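Bokton Handheld Gripper Kit, Classroom Edition

Product page last revised 21 May 2024

Overview

The Bokton Handheld Gripper Kit is intended for secondary school robotics classes, after-school clubs and first-year college projects. Students hold the tool and perform a task by hand while the camera on the tool records it. The recordings are then used to train a robot arm fitted with matching fingers. No programming experience is required for the recording stage, and several students may share one kit during a class period.

The kit was prepared for the Arnero Student Robotics Program, where it is the standard equipment for the cloth handling unit. It may also be ordered by schools outside the program.

Contents of the kit

Handheld gripper body with trigger
Finger set with soft pads and gripping strips, 2 fingers
Camera mount and lens cover
Printed marker stickers, one sheet
Hex key and spare screws
Carrying case
Teacher guide and student workbook

The camera, the memory card and the robot arm are not included. A list of compatible cameras is supplied with each quotation.

Fingers and pads

The soft pads bend around an object as the fingers close, and the strips help keep hold of thin material such as shirt fabric. Pads are wear items. They should be checked before each session and replaced when a tear or a flat spot is found. The marker on each finger allows the software to work out how far the gripper is open. Markers must be kept clean and must not be covered with tape. Replacement pads are listed under part family Jurkex and are sold in pairs.

Use in class and club settings

Each team should have a table that is clear of loose items, with a plain background where possible. A dark cloth pinned behind the table is suitable. Lighting should remain the same for the whole session. The cloth handling unit asks each team to submit 50 accepted recordings of a single garment task. Teams entering the Penrose Student Challenge in January must submit 200, and must name the garment used on the entry form.

A short-sleeved polo shirt is the recommended first garment. The collar gives students a clear reference for direction, and the sleeves are short enough to be folded in with one motion each. The shirt is laid flat on the table, front side up, with the collar away from the operator and the open fingers held over the lower part of the body. 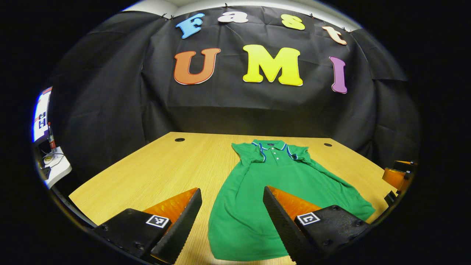
Care and storage

Wipe the pads with a damp cloth after use and allow them to dry before closing the case. Do not use solvents. Screws on the mounting blocks should be tightened by hand only.

Ordering and support

Orders are accepted from schools, districts and registered clubs. Delivery takes around 2 weeks. Questions about classroom use, replacement parts or teacher training should be addressed to Leandro Godoy, Education Equipment Office. Please include the name of the school and the number of teams taking part.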